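Home | About | Programs | Gallery | Contact
Filed under: Sorting and Storage

Gallery: Three Trays, One Table
Wed 6 February - by Ludger Vogler

The Kondthorpe Storage Office maintains a catalog of 2364 household items, from cartons and pouches to plain wooden blocks. Each item is assigned to a container by color before it is shelved. The gallery presents the sorting table at Carville, where small goods are divided among plastic containers in yellow and blue.

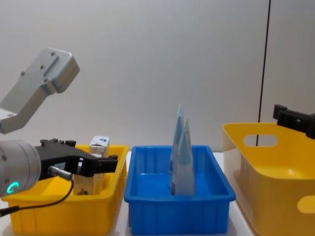
A wooden block and a small carton in the yellow tray on the left.

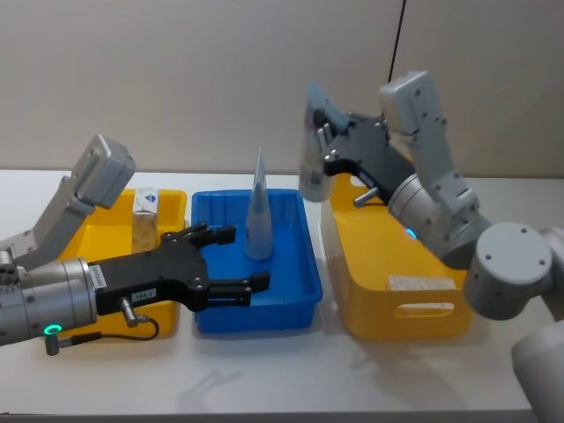 The blue tray, with a tall gray-blue cone standing toward the back.

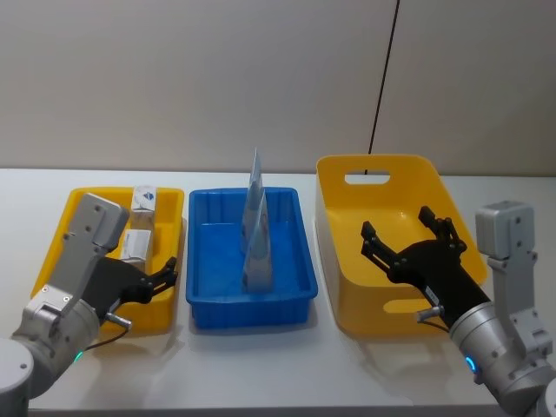
Two pouches upright in the blue tray, and white boxes in the yellow one to its left.

Shallow trays are preferred for items that can stand upright, as labels remain easy to read. Deeper baskets are kept for bulkier goods. The office currently holds 284 containers of both types - almost all of them stackable - and replaces worn pieces each June. Departments wishing to borrow a set of 24 may apply in writing to the Hollmann building. Requests are answered within four working days.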